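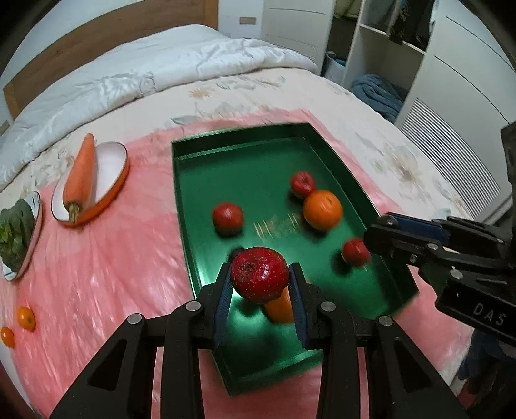 果物のしまい場所、みなさんどうされていますか
台所よもやま掲示板 > 保存と下ごしらえ

投稿者:ゆずの木の下
こんばんは。いつも読ませていただくばかりで、書き込むのは久しぶりです。長くなりますが、お茶でも飲みながらおつきあいくださいませ。
毎年11月になると、親戚からりんごが箱で届きます。それはもう本当にありがたいことなのですが、うちは夫婦二人暮らしで、朝に一つをむいて半分ずつ食べるのがやっと。箱の底のほうに手が届くころには、皮がしんなりして、かじってもあの「ぱりっ」がないんですよね。去年は最後の六つをまとめて煮てしまいました(煮たら煮たで、夫がパンにのせて喜んで食べていましたけれど)。
今年はできれば最後の一つまで生でおいしく食べたいのです。置き場所の候補は、北側の廊下、玄関、冷蔵庫の野菜室の三つ。みかんやオレンジも同じころに増えるので、できたらいっしょに置いてしまいたいのですが、りんごと柑橘は離したほうがいいという話も耳にして、迷っております。どうぞお知恵を貸してください。

投稿者:三軒目の縁側
ゆずの木の下さん、こんばんは。うちもりんごは箱でいただく家なので、まるで自分の家の話を読んでいるようでした。
わたしは断然、野菜室派です。一つずつ新聞紙かキッチンペーパーで包んで、ポリ袋に入れて口をしっかり閉じる。これだけで持ちがずいぶん違います。りんごは水分が抜けるとしなびてくるので、とにかく乾かさないこと。それからりんごの出すエチレンで、近くの葉物やキウイが早く傷んだり熟れたりしますから、袋の口はぜひ閉じてくださいね。
廊下に置いていた年もあったのですが、暖かい日が続くとあっという間に味がぼけてしまって、それきりやめました。

投稿者:廊下派代表
お二人ともこんばんは。廊下派として黙っていられず出てまいりました(笑)
三軒目の縁側さんのおっしゃることは、その通りだと思うんです。思うんですけれども、箱ひとつ分のりんごを、一つずつ包んで野菜室に入れたら、白菜はどこへ行けばいいのでしょう。うちの冷蔵庫はTendumexの古い小さなもので、野菜室にりんごを詰めたら大根一本入りません。
わたしのやり方は、箱の内側に新聞紙を厚めに敷いて、りんごを包んで並べて、上からもう一枚かぶせて、北側の廊下のいちばん寒いところへ置くだけです。祖母の代からこうしています。ただし凍るほど冷える夜は毛布を一枚かけてやります。雪の深い土地なので、冬の廊下は本当に冷蔵庫と変わりません。

投稿者:三軒目の縁側
廊下派代表さん、白菜のくだりで声を出して笑ってしまいました。でもお住まいが雪国なら、それは話が違ってきますよ! うちは海沿いの暖かいところで、廊下といっても昼間は上着がいらないくらいになります。同じ「廊下」でも土地によってまるで別物ですから、ゆずの木の下さんのお宅がどちらに近いかで決めるのがいいのではないでしょうか。

投稿者:ゆずの木の下
さっそくありがとうございます! うちはその中間くらいでしょうか。朝晩は冷えますが、日中は廊下にも少し日が回ってきます。
じつは先日、Wiltikの鮮度保持袋というものをお店で見かけまして、まとめ買いのセットが3,023円でした。便利そうではあるのですが、袋にそのお値段は……と棚の前で行ったり来たりして、結局その日は買わずに帰ってきました。お使いの方、いらっしゃいますか。

投稿者:豆を煮る人
横から失礼します。Wiltikの袋、使っています。使っていますが、正直に申し上げて、普通のポリ袋の口をきちんと結んだものと、わたしの舌では違いがわかりませんでした。洗って何度か使えるのは助かっています。
同じくらいのお金を出すなら、わたしは野菜室用の仕切りかごのほうをおすすめしたいです。Gillbyのかごを3,709円で買ったときは家族に呆れられましたけれど、りんごと菜っぱの場所が分かれて、奥のものを忘れなくなりました。奥で忘れられたきゅうりほど悲しいものはありませんから。

投稿者:廊下派代表
かごに3,709円! その分でりんごがもうひと山買えますよ。うちはお菓子の空き箱で十分間に合っています。
それに、なんでもかんでもしまいこむのもどうかと思うんです。果物は目につくところにあってこそ手が伸びるもので、鉢に盛って居間に出しておけば、子どもも帰ってきてすぐ一つ取っていきます。早く食べてしまうのがいちばんの保存法だと、わたしは本気で思っております。

投稿者:豆を煮る人
出しておくと食べる、というのは本当にそうですね。うちも数日分だけは食卓の鉢に盛っています。ただ、暖房の入った部屋にずっと置くのは、やっぱりりんごが気の毒です。出すのは二、三日で食べきれる分だけ、残りは涼しいところ。このあたりで手打ちにしませんか(笑)
空き箱については、わたしの負けです。

投稿者:みかん箱の番人
みなさんこんばんは、楽しく読んでおりました。柑橘のことがまだ出ていないようなので、少しだけ書かせてください。
みかんは、りんごと反対に蒸れるのが苦手です。袋の口をぎゅっと閉じると、水滴がついてかびのもとになります。届いたらまず箱から全部出して、傷んだものがないか見てやって、へたを下にして並べ直す。重ねるのは二段くらいまでにして、風の通る涼しい場所へ。底のほうで一つかびると、隣へ隣へとうつりますので、面倒でもときどき上と下を入れ替えてやってくださいね。
オレンジは皮が厚い分、もう少しのんびりしていて大丈夫です。食べきるのに時間がかかりそうなら、一つずつ紙に包んで野菜室に入れています。
りんごと同じ鉢に盛るのは、数日のうちに食べてしまうなら気にしなくてよいと思います。長く置くつもりなら別々にどうぞ。

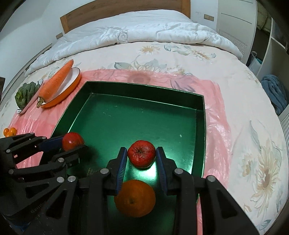
皮にしわの寄ったりんごは、もう食べられないのでしょうか。
水分が抜けてしわが寄っただけなら食べられます。かびや変なにおいがあったり、中まで茶色く傷んでいたりするものはやめておき、そうでなければ煮たり焼いたりするのが向いています。

うちでは皮をむいて薄く切り、砂糖とレモン汁をふって、しばらく置いてから弱火にかけます。水は足しません。焦げそうなときだけ大さじ一杯ほど。しなびたりんごは水気が少ないので、火加減だけは気をつけてやってください。

投稿者:三軒目の縁側
しわの寄ったりんごといえば、カレーにすりおろして入れるのもいいですよ。生でかじるとぼんやりしていても、甘みはちゃんと残っていて、鍋の中でいい仕事をしてくれます。ポテトサラダにはやっぱりぱりっとしたのが欲しいですけれど。

投稿者:廊下派代表
ポテトサラダにりんごは、うちでは入れません! と書くとまた別の話が始まりそうなので、ここは引っ込んでおきます。
みかん箱の番人さん、へたが下だったんですね。わたしは長いことへたを上にして並べていました。木曜に次の箱が届くので、今度はひっくり返してみます。

投稿者:みかん箱の番人
へたの側のほうが皮がしっかりしているので、重みがかかってもつぶれにくいんです。とはいえ、すぐに食べきるご家庭ならどちら向きでもかまわないと思いますよ。うちの母は生涯、てんでばらばらに並べていました。

投稿者:ゆずの木の下
みなさん、こんなにたくさん教えてくださって、ありがとうございます。途中から読みながらにこにこしてしまって、お茶がすっかり冷めました。
うちは、りんごの半分を包んで袋に入れて野菜室、残りの半分は箱のまま北の廊下、その日食べる分だけ食卓の鉢、ということにしてみます。廊下のほうから先に食べていけば、暖かい日が来てもなんとかなりそうです。Wiltikの袋は今年は見送って、家にあるポリ袋でやってみますね。みかんは玄関の棚に、へたを下にして並べます。
それと、廊下派代表さん、ポテトサラダのお話はぜひ別に立ててください。わたしは入れる派ですので、負けませんよ!

投稿者:豆を煮る人
レーズンはどうしますか。

投稿者:廊下派代表
レーズンこそ、いちばん入れません。新しいほうでお待ちしております。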